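Review of the Enley Two-Arm Teleoperation Kit

Student project report, Applied Automation
Group members: Socorro Llanos, Percy Quintero, Aníbal Seixas
Advisor: Mercedes Benavides

1. Purpose

Our group was asked to choose a commercial robotics kit and report on whether it would suit a teaching lab. We chose the Enley, a two-arm kit with five-fingered hands sold by Florkham. The school in Flarville had one on a trial license through September, so we did not have to pay for it. We judged the kit on setup, software, hand control and support. We did not test payload or long-term wear, and the report should not be read as covering either one.

2. What comes with the kit

The kit arrives in 3 crates. It includes two arms, two hands, a head camera, a pair of operator gloves, a controller box, and a license for the Villca control software. The mounting stand is sold separately and we borrowed one from the machine shop. A printed quick-start guide is in the first crate. The full manual is a download, and the download link in the guide was out of date when we tried it. Percy found the right page by searching the part number, 2716.

The gloves come in one size. They were loose on Socorro and tight on Abundio Manríquez, the lab technician, who helped us with the wiring and tried them once.

3. Setup

The guide says setup can be done in one afternoon. We started on a Monday and finished two lab sessions later. Mounting the arms was simple. The slow part was running the cables for the hands, which go along the outside of the arm and are held with straps. If a strap is too tight, the wrist does not reach its full turn and the software reports a joint fault without naming the joint. We had this fault on the left side and spent most of a session on it before Abundio moved the strap closer to the elbow.

Calibration is done from the Villca software. The operator holds seven hand poses in order, and the program matches the glove readings to the robot fingers. Each person has to do this separately, but the result can be saved and loaded again. We had no trouble with this step after we read the note about keeping the thumb relaxed in the second pose.

4. The test task

We wanted a task that used household objects and needed the fingers to do different things at the same time. Aníbal suggested making toast. The operator picks up a slice of bread from a plate, brings it to a two-slot toaster, and lowers it into a slot. Pressing the lever was left out of the scored task. The toaster stayed unplugged during all trials.

Bread is a harder object than it sounds. It is thin, it lies flat, and it tears or dents when it is squeezed. A simple two-finger gripper can do it if the slice hangs over an edge, but on a plate the fingers have to get under the crust first. 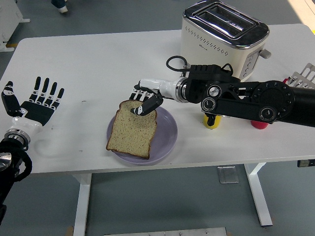 Figure 1. The right hand at the slice of bread, with the thumb on the top crust. The left hand is open, palm up.

We ran 69 trials, split among the three of us. A trial counted as a success if the slice went into the slot in one piece. Dropped slices, torn slices and slices that landed across the top of the toaster were all scored as failures, with a note saying which kind it was. The trial notes are in Appendix A.

5. Results

Picking up the slice was the step that failed most often. New operators tended to push down with the thumb, which pinned the bread to the plate. The method that worked best for us was to hold the crust lightly with the thumb and bring the other fingers in low from the far side. Aníbal got used to this quickly. Socorro needed more practice, and she thinks the loose gloves were part of it - the fingertip sensors slid when she bent her fingers.

Putting the slice into the slot was easier than we expected. The wrist turns smoothly and the head camera gives a good view of the top of the toaster. The main problem was that the forearm can block the view of whatever is behind it, so the operator has to plan the path before moving.

The left hand was not required by the task. We kept it powered so that we could compare drift between the two sides. Both hands opened and closed when told to, but the left thumb lagged a little behind the glove in every session.

The biggest weakness is that the gloves give no sense of touch. The operator has to judge pressure by looking at the bread.

6. Support

We wrote to Florkham twice. The first question, on the joint fault, was answered the next morning with a wiring diagram that should be in the manual. The second, on the thumb lag, was still open when we turned in this report.

7. Recommendation

We recommend the Enley for a teaching lab that has a technician available during setup. The hands are good enough for real object handling, and the software is easy to learn once calibration is done. We would ask the vendor for a second glove size before buying. A lab that only needs pick and place work with solid objects would be better served by a cheaper gripper kit.

Ms. Benavides has asked that the next group repeat the trials with the plate swapped for a cutting board. Our saved calibration files and trial sheets are in the shared lab folder under Enley.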